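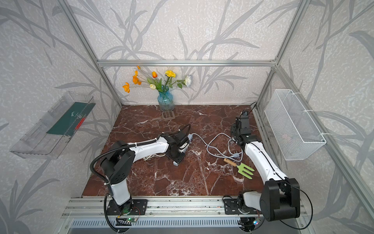

Vol. 17, No. 4

Site visit: process heat at the Holloneck dairy

The Holloneck creamery has used a biomass boiler and a solar collector field together since September, and the operator, Banen, now takes small groups through the plant on request. Our party consisted of four people from the newsletter and the regional heat users' group: Gemechu Ayele, Ita Ó Conaill, Edem Nartey and the undersigned. Senan Moynihan, plant engineer, led the tour.

The creamery makes butter, cream and skimmed milk powder. Powder is where most of the heat goes. The evaporators and the spray dryer run on steam, while cleaning and pasteurising need only hot water. Until the rebuild, all of it came from one oil-fired steam boiler, with hot water made by passing steam through a heat exchanger. Moynihan described this as convenient to run and expensive to feed. The oil boiler has been kept as a standby and is fired once a month to keep it in order.

The first decision in the rebuild was to separate the two heat levels. A hot water main now serves pasteurising, the cleaning sets and space heating, and the steam main serves the evaporators and dryer alone. The collectors feed only the hot water main. The design contractor, Tetteh, had drawn up a version with concentrating collectors that would have put steam into the steam main directly, but Banen did not have a suitable piece of level ground, and the direct sunshine at the site is modest. Flat plate collectors with double glazing were chosen instead. They stand on the slope behind the milk reception bay, in rows set far enough apart for a small tractor to mow between them.

We walked the field first, in light rain. The collector loop is filled with a water and glycol mixture and gives up its heat through a plate heat exchanger in a pump house at the foot of the slope. The pump house is compact, and access to the rear of the exchanger is poor. Ayele asked how the plates would be taken out for cleaning. The answer was that a wall panel can be unbolted, although this has not yet been done. The flow meters are well placed, with long straight pipe on either side, and each row has its own isolating valve and drain.

Stagnation was discussed at length. On a bright day with the dairy at low output, the field can deliver more than the store will take. The controls then run the collector pump through the night to cool the store back through the collectors. If that is not enough, a dry cooler beside the pump house starts. Moynihan said the dry cooler had run on two days since commissioning, both during a planned stop of the pasteuriser. The expansion vessels were sized for full stagnation in any case, and the relief line is piped back to a collecting tank so that no glycol reaches the surface drain.

The hot water store is a single insulated steel tank standing outdoors. Water enters through diffusers at 5 heights, chosen by motorised valves according to temperature. The layering seemed good from the trend screens: the top of the tank was steady through the morning cleaning cycle while the bottom fell sharply. Nartey observed that the return from the older of the cleaning sets was warmer than it should be, which raises the temperature at the bottom of the tank and costs the collectors some output. Banen is aware of it. A mixing valve on that set passes when closed and is on the list for the next shutdown.

The biomass boiler burns wood chip from sawmill residues and supplies the steam base load. Chip is tipped into a covered bunker with a moving floor and carried by a chain conveyor to the stoker. The supplier, Sadow, delivers to an agreed moisture range and each load is sampled on arrival. We saw the sampling bench and the drying oven. Two loads have been refused so far. The boiler room is clean and well lit, and the ash screw discharges into a skip outside the building, so that the skip can be changed without opening the boiler room doors.

A wood-fired boiler changes its output slowly, and a spray dryer that trips takes its steam demand with it at once. A steam accumulator was fitted between the two for this reason. It charges when demand drops and gives back flash steam when demand returns. According to Moynihan the arrangement copes with a dryer trip if the boiler is below full load at the time. At full load the safety valve has lifted, once. The set points for the air fans have since been altered so that the boiler begins to turn down earlier.

Ó Conaill asked about the share of heat now coming from each source. Over the first months of running the collectors have met roughly 17 per cent of the hot water demand, a figure that covers autumn and early winter only and says little about a full year. The steam side is almost wholly on wood chip. Oil has been used during boiler cleaning and for the monthly test. No yearly figure will be published until the meters have run through a summer, and we think this is right.

Some points for members considering similar work. Separating hot water from steam took more pipework and more production downtime than the collectors themselves, and should be planned first. Return temperatures ought to be measured at every user before the store is sized. The control system for the boiler and that for the solar loop came from different suppliers and exchange only a handful of signals – the operators would have liked more, in particular a shared alarm list. At present they check two screens.

A second visit is planned once the summer data are available. Theophilus Kyei is keeping the list of those who wish to attend. Safety boots are needed for the bunker area, and hair nets are provided at the dairy entrance.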